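Holding narrow boards upright: brackets or clamps?

Posted by Athina Pappas, February, 7:40 PM
Print this thread | E-mail this thread

apappas
I'm making up a second station for our bench and want to settle on how the boards are held before I cut anything. The boards are long and narrow, with small parts on one side. On the first station they stand on edge in raised brackets on a gray plate, one bracket near the top and one lower down in line with it. It works, but I get a board that binds now and then. Would you stay with slots or go to a small clamp?

fludar_bench
Slots. We ran Merico clamps for a winter and went back. The screw worked loose, people overtightened it, and one of the boards got a crack at the corner. With a slot the worst you get is a board that won't go down, and you can see that right away.

rwk61
I'd say the opposite. A slot only works if every board is the same thickness and the edges are clean. Ours come off the panel with tab stubs left on them, and they hang up in the lower guide every time. A clamp doesn't care.

fludar_bench
File the stubs off then. You want them off anyway before the board goes in the housing.

rwk61
I'm not filing stubs on 541 boards.

apappas
Ours are routed, so no stubs. The binding seems to be the lower bracket. If it sits a hair to one side of the top one, the board starts fine and then stops partway down.

old_solder
That's alignment. Put the top bracket on and snug it down. Leave the screws in the lower one loose, drop a scrap board through both, then tighten the lower one with the board in place. Pull the scrap board out and put it back several times. If it drags, loosen and do it over. Don't trust the holes in the plate. I had a Baloch plate where the two rows of holes were off from each other, and I spent an evening blaming the brackets.

apappas
I did line mine up by the holes. Will try it your way.

Mine is pretty much this layout, green board on edge at the left, blue piece at the right side of the plate against the wide bracket:
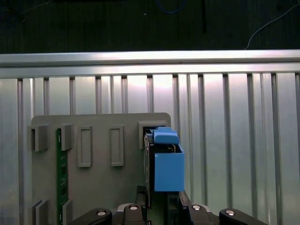 tmarsh8
Should the mouth of the slot be wider than the rest of it?

old_solder
Open up the top of the slot with a lead-in on both sides, and keep the rest straight. Without it you have to hit the slot dead on, and the corner of the board gets chewed up over time. On printed brackets put the chamfer in the drawing. On ones you already have, a few strokes with a needle file will do.

tmarsh8
Thanks. Ours are printed so I'll change the file.

tallis_user
One thing on printed ones. Print them so the layers don't run across the inside of the slot, or the edge of the board catches on every ridge going down. We use the Tallis guides now and they're molded, so it's not a problem, but they cost more and only come in the one width.

rwk61
And that's my point about slots. One width. Change your board and you change all your brackets.

fludar_bench
How often do you change board thickness? We haven't in years.

rwk61
Twice last year. Different customers.

old_solder
Then clamps make sense for you and slots make sense for her. I don't think there's one answer to it. If it's the same board all day I wouldn't want a screw anywhere near it.

apappas
Same board all day, yes. What about the tilt? The plate on the first station is upright. I was wondering about leaning the new one back some so the board doesn't have to be guided in so carefully.

tallis_user
Keep it at 90 to the bench. We leaned one back and the boards rubbed on one face going down. The parts are on that face. We lost a couple of tiny capacitors before anybody figured out where they were going.

tmarsh8
You could lean it the other way so the bare side rubs.

tallis_user
You could, but then you're reaching over the top of it. We didn't like it.

apappas
OK, upright it stays. I loosened the lower bracket tonight and set it with a scrap board in, like old_solder said. The board drops all the way now under its own weight. I'll do the new plate the same way and put a lead-in on the slots. Not buying clamps.

rwk61
Fine. Come back when they change the board on you.

Related threads
Cleaning flux out of card guides
Fludar brackets, metric or inch screws?
Getting tab stubs off without a router
Aluminum or plastic for a bench plate
Tallis guides: anyone have the narrow size?

Print this thread | E-mail this thread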